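Project report: Equipment planning for a desk assistance arm
Group members: Unnur Toft, Yuk-lan Lai
2 Jul 2021

4. Budget and purchasing

Our department gave the project a frame of 1000 euros for everything except the arm, which belongs to the Furnent laboratory and is on loan until the end of the course. In April we made the first list of needs. It was too long, and we had to cut it two times.

The largest item was the gripper. We compared two offers. Jaralix sells a complete gripper with its own controller, but the price was above our whole budget. Chuang offers only the plate and the mounting parts, so the housing must be bought separately. We chose Chuang – the delivery was 27 days, longer than we wanted, but we could use this time for the software.

The second item was cables and power. In the first version of the list we wrote only one line for this, 70 euros. This was a mistake of planning. The arm, the controller and the laptop all need a socket at the same desk, and the cables must be long enough that the arm can turn without pulling them. After the change this line is 200 euros, and it includes a cable cover for the floor, not yet ordered.

The third item was small parts for the handover tests. Yuk-lan asked the supplier Iltach for a mixed box of light objects, and they agreed to take back unopened packages.

4.1 What we would plan differently

We did not reserve money for a second gripper plate. If the plate bends, the tests must stop until a new one comes. We recommend to the next group that they order the spare together with the first one and pay the transport only once.

We also recommend to measure the desk before choosing the arm position. The reach in the data sheet is counted from the base, and a laptop and a person in front of it take more space than we had in our drawing. 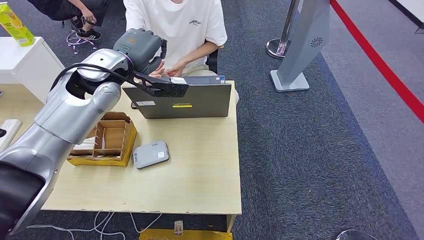
Figure 3. The arm reaching over the desk, with the gripper plate close to the seated person's hands.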